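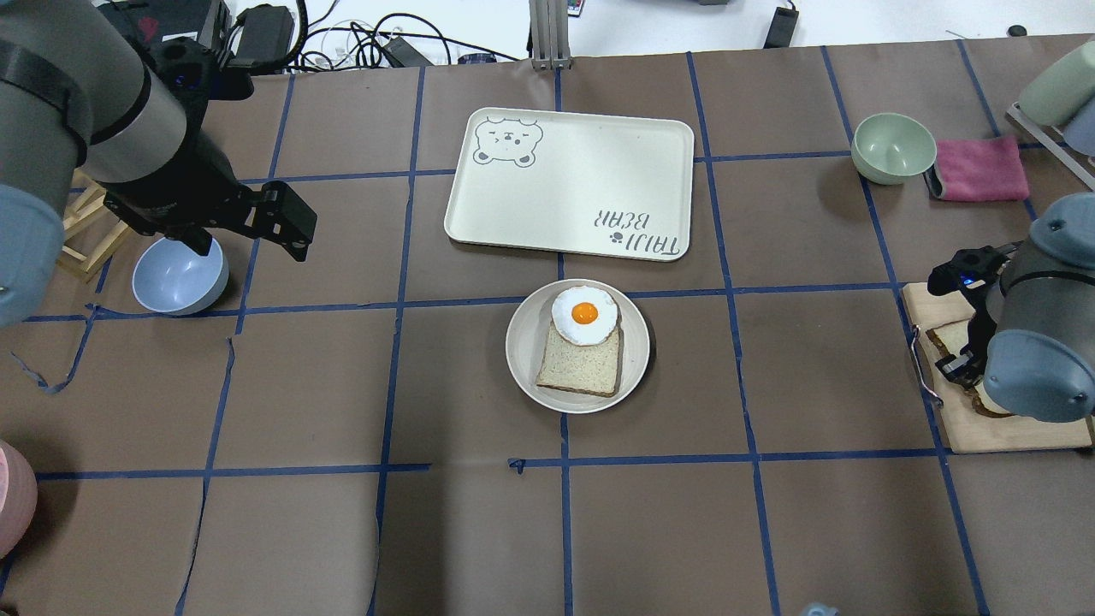

How do people search for someone who is lost?

Have you ever lost sight of your mum or dad in a big shop? Your tummy goes wobbly and everything suddenly looks very tall. Usually it's over in a minute or two, and somebody gives you a squeeze and tells you off a tiny bit. But now and then a person gets lost somewhere much bigger than a shop, like the bush, and then a whole lot of people come out to help look for them. You might have heard about a search like that on the news and wondered what all those people in orange were up to.

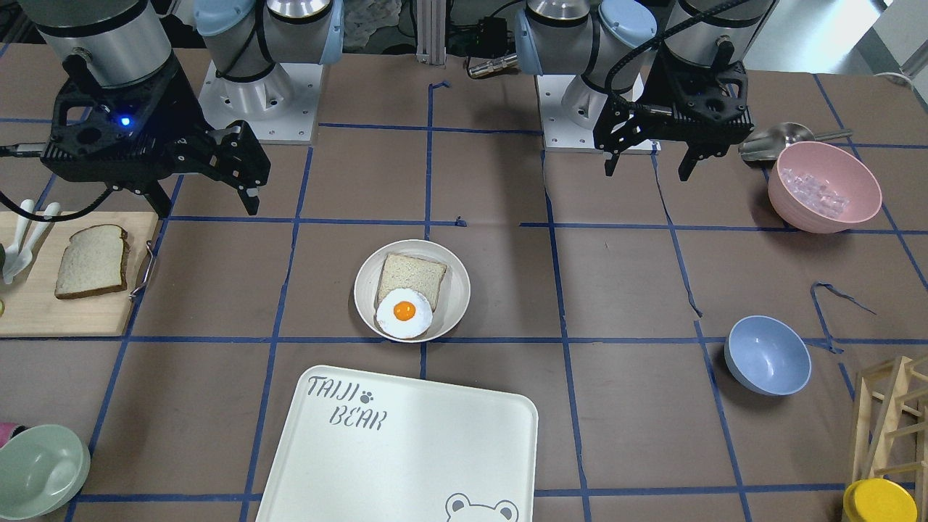
Reading time: 2 minutes

Who starts the search?

In Australia it's the police who are in charge. Someone rings up and says, "My friend went for a walk and hasn't come back," and a police officer starts asking questions, lots and lots of them. What colour is her jumper? Does she have water? Is she the kind of person who would stay put, or would she try to find her own way home? It can seem slow when you're worried, but the answers tell the searchers where to look first.

Hatsue Ueda is a search leader near the town of Wurero, and she has a favourite question. She always asks what shoes the person was wearing. Shoes leave prints, you see, and if you know what the bottom of the shoe looks like you can tell the right footprint from all the other footprints on a muddy track.

Where do they look?

They begin with the place where the person was last seen. From there the leader looks at a map and thinks about tracks, creeks and steep bits. Lost people often follow a path or a creek because it's easier than pushing through prickly bushes.
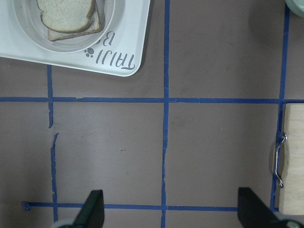 Then the map is divided up into search areas, and each team gets its own. The edges are the tricky part, for if one team stops a little early and the next team starts a little late, there's a strip in the middle that has been missed. So the leader makes the areas overlap. Think of the two slices of bread in the bowl, one on top of the other but not quite lined up – a good big part of the bread is doubled up, and that's how the edges of search areas should be, though the doubled part on a map is usually much thinner. When Hatsue's teams searched the hills between the Vekley River and Curik Ridge one May, they had 2000 hectares to cover, and there were plenty of overlaps on her map by the end of it!

In thick scrub the searchers walk in a line, side by side, close enough to see each other. Every so often the leader blows a whistle and everybody stops, calls out the person's name, and listens. The listening matters just as much as the calling. A tired person might only be able to answer in a very small voice.

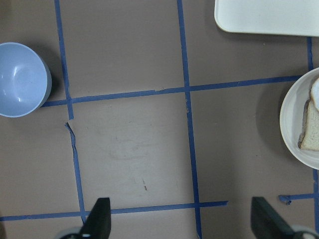 Helicopters can help as well, and so can dogs, who have wonderful noses and are (I'm told) very proud of themselves afterwards.

What if I get lost?

Stop where you are and stay there. Searchers have a much easier time finding someone who isn't moving about. If there's a tree close by, you can stay beside it and keep it company. Put on your warm clothes, make yourself easy to see, and if you hear people calling your name, call back as loudly as you can. You won't be in trouble. Some children hide from searchers because they've been taught not to talk to strangers, and that's a good rule most days, but people who are out looking for you want to take you back to your family.

And before your next bushwalk, ask a grown-up to tell someone where you're going and what time you'll be home. You could even write the note yourself and stick it on the fridge.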